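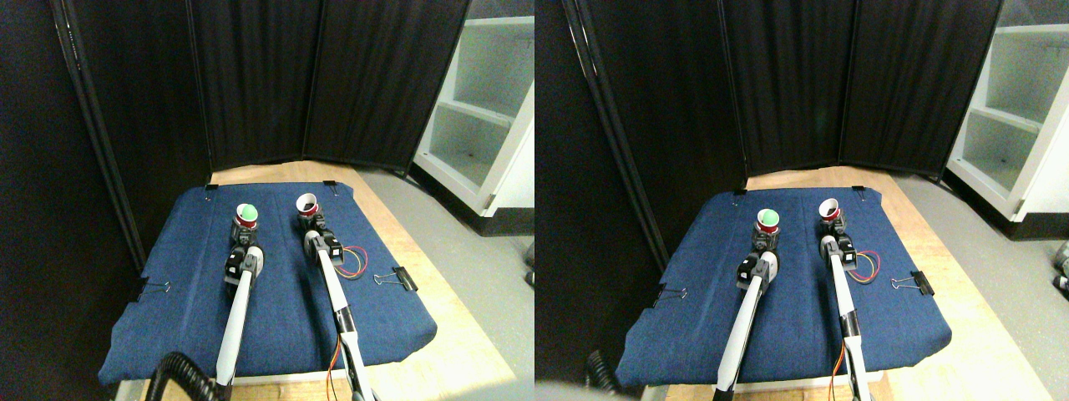 Lucimara Fagundes: It's still doing it. Bought the Drastora live album again on the other account, downloaded fresh, same gap between Furnace Hymn and the drum solo. The crowd just drops out and then comes back. On the CD it runs straight through. Please don't tell me to restart my phone.

Ticket reopened June 23, 2025
Title: Drastora, Live at Moffat Hall — silence between tracks on download
Assigned: Nivaldo Vieira
Priority: was low, now high (forum thread, label on the phone)

Notes so far

Closed this one too early, my fault. First time I listened on the web player, which does gapless fine, and marked it "can't reproduce". Customer was talking about the downloaded files. Should have read the whole message.

Grabbed all the formats from the store as a normal buyer. Results:

FLAC: clean. Track 6 into 7 joins perfectly, crowd noise continuous.
WAV: clean.
MP3: gap. Short, but you hear it every time, especially where the singer is talking over the intro.
AAC: gap, shorter.

So the masters are OK and its our conversion doing it. Bollton mastered it, they sent one long file plus cut points, and the cuts land where they should. Emailed them anyway to rule it out. They replied in 20 minutes and were a bit short with me, fair enough.

What I tried

1. Cleared the cached MP3s for track 6 and 7 and had the store rebuild them. No change. Gap identical.

2. Checked the tags. Encoder is supposed to write the delay and padding values into the header so players know what to trim. On the studio albums they're there. On this one, missing. Looked at 12 other live records in the metal section, missing on every one uploaded after the October update. Older ones all have it.

3. Played the bad files in Gokley (the desktop player, current version) and in the old version I keep on the spare laptop. Gap in both. Not a player bug then, whatever that guy on the forum says.

4. Turned off the loudness step and ran track 6 by hand. Values present, gap gone. Turned it back on, values gone. Did that three times to be sure. So the loudness step rewrites the header and drops them.

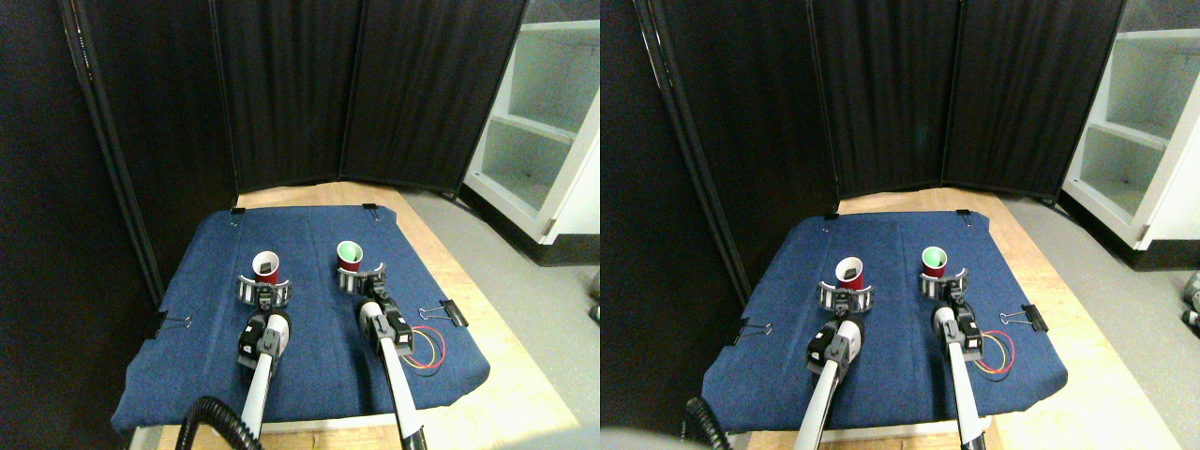

5. Changed the order so loudness runs first on the WAV and the MP3 gets made last. Ran the full album overnight on the test store. Listened start to finish this morning on headphones, incl. the eleven-minute version of Black Tithe. No gaps anywhere. AAC also clean.

6. Volume check against the old files: same. Was worried the drum solo would come out hot, it didnt.

Customer update (sent)

Hi Lucimara, you were right and I was wrong to close it. The problem is in how we make the MP3 and AAC versions. FLAC is fine, so if you want to hear it properly tonight use that one, it's in your library under the same purchase at no extra cost. Fixed MP3s are coming. The second copy you bought is refunded, should show on your card in a few days. — Nivaldo

Lucimara Fagundes: Thanks. FLAC works, played the whole second half twice. Will the fixed ones replace the old ones by themselves or do I need to delete stuff?

Answered: delete and download again, the app won't notice a swap if the file name is the same. Seperate ticket for that, it's been annoying people for ages.

Still open

Rebuild queue. 2,000 tracks in the live section need redoing, not only Drastora. Started with them because the label is waiting, then the rest in order of sales. 34 failed on the first pass, all of them have odd characters in the title (umlauts, mostly, it's metal). Renaming the temp files gets them through, doing that by hand for now.

Forum reply — not posted yet. Need someone to read it first, my last one started an argument about vinyl.

Label wants a line on the album page saying buyers can redownload. Text sent, waiting on them.

Bollton asked if the two encore tracks are affected as well. They were, same cause, in the fixed batch already. Told them.

Leaving ticket open until the rebuild is through. Next check tomorrow before lunch.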